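Filed under: Project updates / Perception and planning

Progress report to the Bostevard Fund: Hondow grasp planner, June

We have had a very good spell since the last report, and the big news is that the new pose tracker is in and running! It replaces the old one we inherited from Queiroz, which lost its place whenever the gripper turned quickly. The tracker now blends the wide-angle view with the motion sensor and carries on through short gaps when the marker drops out of sight.

We replayed 561 recorded demonstrations through it. All but 55 gave a clean path from start to finish, and most of those failures come from one fault in how we match timestamps, so we know where to dig next. The planner itself now updates 100 times a second on the Corklow test machine, fast enough for the sink and worktop tasks you asked us to put first.

Less happily, the replay viewer still crashes on long recordings (one of 1943 steps brings it down every time). It needs a proper rewrite of the loading code and we have started on that.

Next we will fix the timestamps, rerun the failed set and begin tuning grip force. We are not asking for any change to the budget.

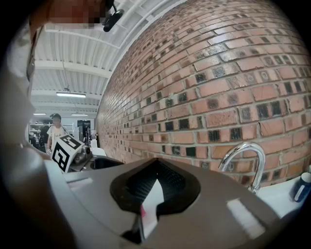

Will the timestamp fix mean collecting the demonstrations again?

The raw sensor logs were all kept, so we can correct the timing in software and run the same recordings through the tracker again.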